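Felliria Holiday Rooms, Goltham
Questions our guests ask us

Ambros and I have been letting the rooms here for 14 years now, and in that time the same questions have come round again and again, usually by email late on a Sunday when people are packing (we don't mind a bit!). I've put the answers together in one place, and if yours is missing, do write.

What time can we arrive?

Any time from 3 in the afternoon. If your train gets in earlier, you are very welcome to leave your bags in the hall and go for a wander down to the river, and Ambros will carry them up once the rooms are made. Should you be coming very late, let us know and we'll leave the porch light on and the key in the little box by the door. The code goes out with your booking letter.

Is breakfast included?

It is, and it's a proper one. Bread comes from Holzer in the high street, still warm if you're down early, and there are eggs, cheese, jam, fruit and as much tea or coffee as you like. We serve from half past seven until ten. Walkers who want to be off before then can have a packed breakfast instead, so long as you tell me the evening before. I can manage without gluten or milk quite easily, though I do need a day's notice for the bread.

Can we cook for ourselves?

The two garden rooms have a small kitchen each, with two rings, a fridge and a kettle. The rooms in the main house don't, I'm afraid, but you may use the guest pantry on the landing for sandwiches and cold suppers. Please don't fry anything up there. The smoke alarm is terribly keen and it wakes everybody.

How do you look after the wooden tables, and do we need to be careful?

People ask this more than you'd think, I suppose having been told off for rings on the wood somewhere else! We use Pela oil on ours twice a year, rubbed in with an old vest and left overnight. A cold glass won't do any harm. Hot pans are another matter, so please use the cork mats in the drawer, and if something does get spilt, just wipe it along the grain with a damp cloth and tell us. 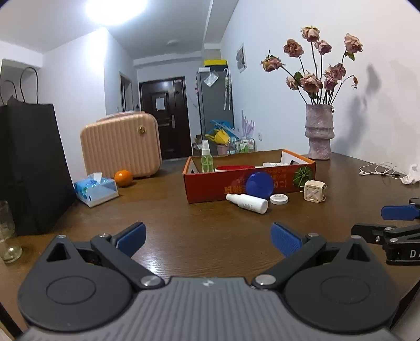
May we bring our dog?

Yes, in the garden rooms only, and one dog to a room. We charge a small amount towards the cleaning. There's a tap and a towel by the back gate for muddy paws, and the field behind us is fine for a run except when the sheep are in.

How do we reach you without a car?

Take the 41 bus from the station and ask for the chapel stop. It's a short walk up the hill from there, steepish at the end, and if you have heavy cases Ambros will happily come down and meet you. The last bus on a Sunday leaves quite early, so look at the timetable before you book your train.

What if we have to cancel?

Life does get in the way, we know. Let us know a fortnight ahead and you'll have your deposit back in full. After that we keep it, but we'll gladly put it towards another stay within the year.

Do you take cards?

We do now, after a good deal of grumbling from my husband. Cash and cheques are still fine too.

Marlies Hubmann
Page last changed June 6, 2018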